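How to dye a faded fitted sheet (and the rest of the bedding while you're at it)

I've had a lot of messages asking how I do my sheets, mostly from people who have a perfectly good cotton set that has gone a sad sort of grey-cream and can't face buying another. So I've finally written it all down in one place. Get a cup of tea, it's a long one!

I started dyeing bedding when I moved into the flat on the Zeltitz road and found that my whole airing cupboard was white, or had been once. My friend Ecaterina Onu used to dye wool for a living and she talked me through my first go over the phone, while I stood over the bath in rubber gloves wondering what I'd let myself in for. That one came out like a map of the moon. I've done a good many since and they've been fine, mostly.

What will take dye and what won't

Look at the label before you do anything else. Cotton, linen and viscose all take ordinary fabric dye beautifully. Polyester won't touch it. A mix of the two will come out paler than the packet, and you need to make your peace with that before you begin. If it's half and half, expect half the colour.

The label has usually been washed to nothing on an old sheet, of course. In that case snip a bit from inside the seam allowance and try it in a mug with a pinch of dye and hot tap water. Leave it while you have your lunch, rinse it under the tap and see what's left.

Two warnings. The stitching is nearly always polyester, so it'll stay the colour it was. I like it, my sister can't stand it. And any stain will still be there afterwards, usually darker, so get those out first.

What you need

Fabric dye, enough for the dry weight of your sheet
Salt, if your dye doesn't already have it mixed in
Rubber gloves, long ones
Kitchen scales
A washing machine, or a very big tub and strong arms
An old dark towel
Clothes you don't love

I use the Heo powders because the hardware shop at the end of my road stocks them. Use whatever you can get, but do read the leaflet, as they're all a bit different about salt and temperature, and where the leaflet disagrees with me, believe the leaflet.

Weigh it dry

This is where people come unstuck. A fitted sheet weighs a lot more than you'd think. My king size one came to 1379 grams on the kitchen scales, folded up in a mixing bowl (I'd taken the bowl off, before anyone writes in), and that's a good heavy cotton. If your packet does 500 grams to full strength, you can see that one packet is going to give you a pastel. That might be just what you're after! But if you want the colour on the front of the box you have to buy enough boxes.

Mixing a soft green

Green straight from the packet tends to be very green indeed. Football pitch. To knock it back I add a little grey and the tiniest amount of brown, and I mean tiny, the tip of a teaspoon. Vernon Kennedy, who runs the Monday craft table at our library, swears by using a bit of red instead, and he's right that it works, but I've tipped too much in before now and ended up with something like gravy.

Mix it in a jam jar with warm water and dip a strip of kitchen roll in. Let the strip dry fully on a radiator before you judge it. Wet colour is always darker. I keep my strips in an envelope with the amounts written on the back, and I've got 36 of them now, which my husband thinks is a lot of kitchen roll to be hanging on to.

Washing it first

Wash the sheet even if it's clean. Fabric softener leaves a coating and the dye will skip over it in patches. So, a normal hot wash, a bit less powder than usual, no softener, and an extra rinse. Don't dry it. You want it damp all the way through when it meets the dye, and that goes for the elastic corners too, which are bunched up and love to stay dry in the middle. Pull each one out with your fingers and give it a good squeeze under the tap.

The machine method

Shake the sheet out so that it isn't in a rope, put the dye and salt into the empty drum as your leaflet says, and put the damp sheet in on top. Pick a full cotton cycle with no pre-wash. Don't use the eco one, as it uses so little water that the dye can't get round properly.

One sheet at a time. I know! It's tempting to put the pillowcases in too. But a fitted sheet has a horrible habit of swallowing everything else in the drum, and you'll pull out two pillowcases in a ball inside a corner, with lovely tie-dye patterns you never asked for. Do the pillowcases in their own load, with the same mix, and weigh those too.

When it's finished, run the whole thing again with a little detergent, then take the sheet out and run the machine empty, hot, with the dark towel in. Wipe the rubber seal round the door. I always think I've got it all and then there's a green smear on somebody's school shirt.

The tub method

If you rent, or share a machine, or just don't fancy it, you can use a big plastic tub. Not the bath, please, unless you want a bath to match. Fill it with the hottest tap water you can manage, stir in the dissolved dye and salt, and lower the sheet in bit by bit, swishing as you go. Then stir it all the time for the first ten minutes and every few minutes for the rest of the hour. It's hard work, and your shoulders will know about it. Put the radio on.

Rinse in cold until the water's clear. It takes ages. Keep going.

Drying

Outside in the shade is best. Bright sun on a wet dyed sheet can bleach a stripe along the line, and I speak from experience. Peg it by the hem and turn it round halfway through. In January mine goes over the doors, with the old towel underneath.

I don't tumble dry until it's had a few washes. I don't iron either, life's too short, but if you do, go over a scrap of white cloth first to see if any colour lifts.

If it goes wrong

Patchy: nearly always softener, or too much crammed in the drum. Wash it hot and dye it again, a shade darker.

Too pale: dye it again. Nothing lost.

Too dark: wash it hot three or four times before you panic. After that there are colour removers, but they're smelly and I'd only use one with the windows open.

Wrong colour altogether: put it on the spare bed and invite people you don't like very much.

Looking after it

Wash it by itself or with darks for the first few goes, inside out, at 30 or 40. It'll fade a bit over the years, more on the side that gets the window. I top mine up when I notice, with half the dye I used the first time.

Next time I'll do duvet covers, which are the same but more annoying. If you've got a question about a particular fabric, pop it in the comments and tell me what the label says, if there still is one.
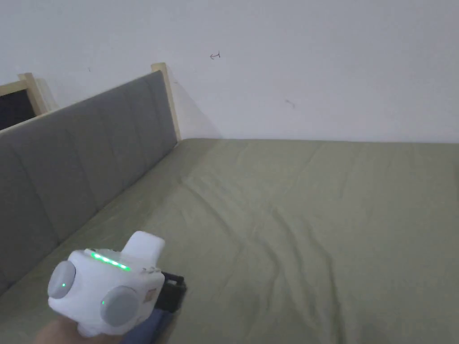 Sage green fitted sheet against a grey headboard.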